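Site Visit Handout 3: Manipulation Demonstration at Nindell
Module: Introduction to Automation
Prepared by Arsalan Cheema. Demonstration given by Waqas Sandhu, Nindell.
5 Feb 2024

1. Purpose of the visit

The visit supports the lectures on fixed-base arms, grasping and camera calibration. Students should read sections 2 to 5 before arrival. Section 6 sets the written work, due at the next tutorial.

Nindell runs a small test laboratory next to its assembly hall. The open day covers the laboratory only. The hall is closed to visitors and may not be photographed through the glass.

2. Arrangements

Groups are limited to eight. Each group has 60 minutes at the bench, including questions. Bags and coats stay in the front office. Flat shoes are required. Visitors stand behind the yellow line on the floor while the arm is powered, and nothing may be passed across it. The demonstrator holds the stop button throughout. A student who wants the arm stopped should say "stop" and need give no explanation.

3. Terms used at the bench

Workspace. The set of points the gripper can reach. The usable workspace is smaller, as the gripper must arrive at a suitable angle and the arm must not strike the table or its own base.

Base frame. The coordinate frame fixed to the foot of the arm. Joint readings give the gripper pose in this frame.

Camera frame. The coordinate frame fixed to the camera. Anything measured from an image is first known in this frame.

Fiducial marker. A printed black-and-white square of known size with a pattern that identifies it. From the four corners of one marker, and a calibrated camera, software can estimate the position and orientation of the marker relative to the camera.

Extrinsic calibration. Finding the fixed transform between the camera frame and the base frame. It has to be repeated if either the camera or the base is moved.

4. The task

The task is called Bolura in the laboratory's own notes. The arm takes a small part from one open container and places it in another. The containers differ in height, and one of them is raised, so that a single approach height will not serve for all of them.

The program is divided into five stages:

a) Locate. Marker poses are read and converted to the base frame.
b) Approach. The gripper moves to a point directly over the chosen container.
c) Descend. The gripper travels in a straight line, at reduced speed, to the grasp height.
d) Grasp and lift. The fingers close, the width reading is checked, and the gripper leaves by the line on which it came.
e) Place. Stages b and c are repeated at the second container and the fingers open.

Stage c gives the most trouble. Once the fingers are below the rim, the walls of the container restrict sideways movement, and a fixed camera may lose sight of the fingertips altogether. The controller then depends on joint readings and on the container pose found at stage a. An error in that pose is carried straight into the descent.
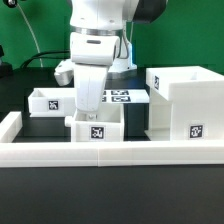

A marker seen at a shallow angle gives a poorer estimate of orientation than one seen nearly square on. The effect is greater when the marker is small in the image. Where several markers are fixed to one rigid board, their corners can be solved together, and the board pose is usually steadier than that of any single marker. It also remains available when part of the board is hidden, provided that enough corners can still be found.

5. Recorded trials

Mr Sandhu will hand out a log of 100 trials run in August with an earlier gripper, the Niter. Of these, 18 were marked as failures. The log gives the stage at which each failure was noted, which may be later than the stage at which it was caused. The present gripper is the Pacheco, and its trials have not yet been released to us. Do not assume that the two have the same finger length.

6. Written work

Draw the chain of transforms from a container marker to the gripper, naming each frame and the direction of each arrow.

Using the log, sort the failures by stage. For any two of them, suggest a cause in an earlier stage and state what further reading would be needed to confirm it.

Work out the effect of a two-degree error in container orientation on the position of a point at the far end of the container. Take the container length from your own notes of the visit.

Sketches may be done by hand. Put your group number on every sheet.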